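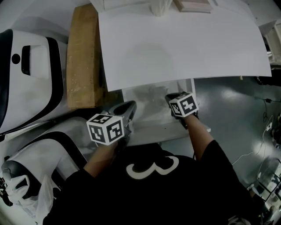

**Moisture Loss in Stored Sandwich Bread Under Three Wrapping Conditions**
Hendrik Maluleke and Man-lok Au
Nov 28, 2022

## 1. Purpose

The project measured how fast sliced white bread loses mass when stored in a paper bag, in a polyethylene bag, and unwrapped. A second aim was to check whether the rate of loss changes after the first day.

## 2. Method

All slices came from the same bakery batch. End slices were discarded. The remaining slices were divided into three groups, and each slice was weighed before wrapping on a Drolach bench scale with a resolution of 0.01 g. A total of 156 slices were used, 52 per group.

The groups were kept on open shelves in the same room for eight days. Each slice was weighed once a day in the same order. Wrapped slices were weighed in their bags and the mass of the empty bag was subtracted.

A pilot run in May used a kitchen scale with a resolution of 1 g. Those readings were too coarse to separate the paper group from the unwrapped group and are not included.

## 3. Results

The unwrapped group lost mass fastest, and most of its loss occurred in the first two days. The paper group followed a similar curve with a delay of one day. The polyethylene group lost very little mass, but mold was visible on four slices by day seven. Moldy slices were weighed and kept in the data.

## 4. Sources of error

- Room humidity was recorded but not controlled. It reached 79% on day three.
- Crumbs lost in handling count as moisture loss. The unwrapped group was most affected.
- Paper bags absorb water, so subtracting the dry bag mass understates the loss from the bread.

## 5. Further work

The paper bags should be weighed separately at each reading. A sealed box with a salt solution would hold humidity steady and allow the three curves to be compared directly.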